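Cluda is a regional noodle dish and the name of the small restaurant that made it known, in the river town of Julolov. The restaurant was opened by Zhiqiang Du and his business partner Hongjun Su in a former grain store on Dai Street. It had six tables at first and served lunch only.

The dish is made with hand-cut wheat noodles, smoked pork, pickled mustard greens and a clear broth. Cooks in the town had made versions of it at home for a long time, usually in cold weather. Du's version used a lighter broth and added the greens at the end of cooking.
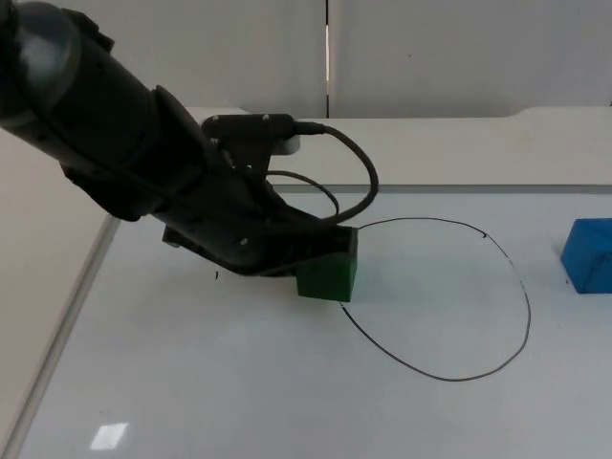 Food and drink

Preparation

The dough is rested for four hours, rolled thin and cut by hand. A standard bowl at the restaurant holds 400 grams of noodles and broth together. The pork is smoked over fruit wood - mostly pear - and sliced cold. Vinegar is served on the side. Shaohua Luo, who ran the kitchen after Du stepped back, replaced the lard in the original recipe with rapeseed oil, a change some regular customers disliked.

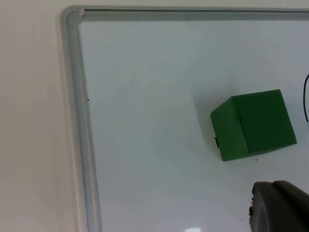
Volume 4

History and reception

The restaurant moved to a larger building on 18 October 2006, with seating for 100. Local food writer Weidong Li praised the broth in his first review but found the new dining room noisy. He returned in November and wrote more warmly of the service. A second branch, in the Pilterex shopping arcade, closed after two winters. Su blamed the rent.

Kaiwen Tan, a former cook at the restaurant, later opened a lunch counter near the Julolov ferry landing. His bowl is smaller and spicier, and is sold under the name "short cluda". The two businesses have no formal connection.

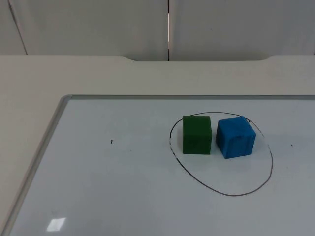 Is cluda always made with pork?

Most restaurants in Julolov use smoked pork, but a meatless version with dried mushrooms and fried tofu is common at home and appears on some menus in spring.

See also: Noodle soup; Pickled mustard greens; Restaurants in Julolov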